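Notes on the Breakfast Table, May

Readers of this blog will be aware that the household at Busau adopted a written standard for its breakfast table last spring. The standard has been revised 3 times. The present entry records the current version, together with some remarks on the placing of bread, on which correspondence continues to arrive.

The purpose of the standard is modest. Guests are received most weeks, breakfast is served at half past seven, and the person who lays the table is seldom the person who laid it the day before. Before the standard was written, a guest might find the spoon on the right on one morning and in the mug on the next. Mrs. Annelies Van der Linden, who has stayed with us more often than any other guest, once received two forks and no knife. She was gracious about it and buttered her roll with a fork handle.

Each place is laid on a cloth placemat. Woven straw mats were used for several years and have been withdrawn, as crumbs settled in the weave and could be removed only with a stiff brush. Cloth may be shaken out of the back door and laundered on Wednesday with the kitchen towels. It should be folded to the size required and smoothed by hand. Ironing is permitted but is not expected of anyone.

The plate is set on the mat with sufficient room at the left for cutlery. All three pieces are placed on that side. This departs from the usual practice, in which the knife and spoon are placed on the right, and I have been asked by Alistair Innes to justify it. The justification is that the mug goes on the right. With a knife and a spoon in the same place, guests reaching for coffee caught the spoon with a cuff and sent it to the floor. The matter was settled over one weekend and has not been reopened, although Alistair still moves his own knife across before sitting down.
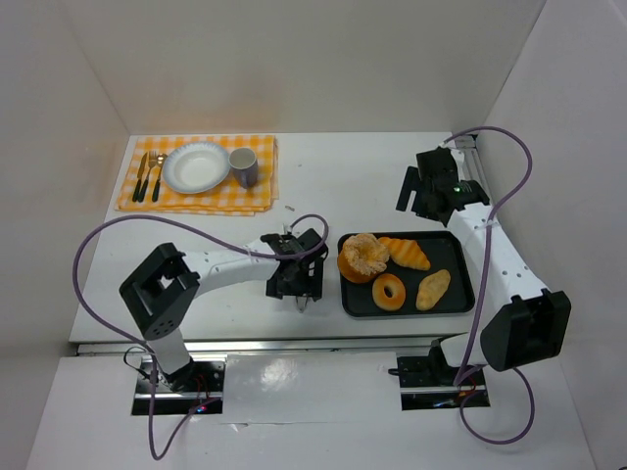

One place laid to the current standard, with the bread tray at the right.

The order of the cutlery, reading from the left, is knife, fork, spoon. Ineke Kramer has proposed that the fork should come first, and her letter on the subject runs to two pages. Her reasoning is sound for dinner. At breakfast the fork is often not used at all, and the middle position does it no harm. The proposal has been declined with thanks.

On the question of plates, the household prefers a wide rim. A rim gives the guest somewhere to rest a knife and a spoonful of jam, and a shallow center will hold stewed fruit or a soft egg without a second dish being brought out. The older flat plates remain in the cupboard under the stairs and may be used when the table is full.

The bread tray requires a fuller statement. It stands to the right of the setting, on the bare table and clear of the mat. It should have a raised edge. A board was used formerly, and rolls left it whenever the table was bumped. A dark tray has the further advantage that crumbs and sugar show plainly against it, and whoever clears the table can see whether it has been wiped.

The selection itself varies. My own preference is for a mixture, so that a guest who does not care for sweet things in the morning is still provided for. A croissant, a plain roll, a donut and one larger pastry with a crumb top will satisfy most people, and the larger pastry may be cut. Nathalie Brouwer, who collects the order on her way back from the station, has been authorized to substitute as she sees fit when the bakery has run short. Her substitutions have been good, with the exception of the aniseed buns.

Bread that is to be warmed should go into a low oven for 3 minutes. Glazed items should not be warmed. The glaze runs, and the tray must then be soaked for 30 minutes before it can be cleaned properly.

Two matters remain open. The first is butter, which at present travels up and down the table in a single dish and is never where it is wanted. Small individual dishes have been priced and were found to be more than the household wishes to spend. The second is the napkin. It has no assigned position under the current standard, the left side being occupied by cutlery, and it has been appearing under the mat, on the chair and, in one case, folded into the mug. Suggestions may be left in the comments below or sent by mail in the usual way.

Marijke Mulder
Busau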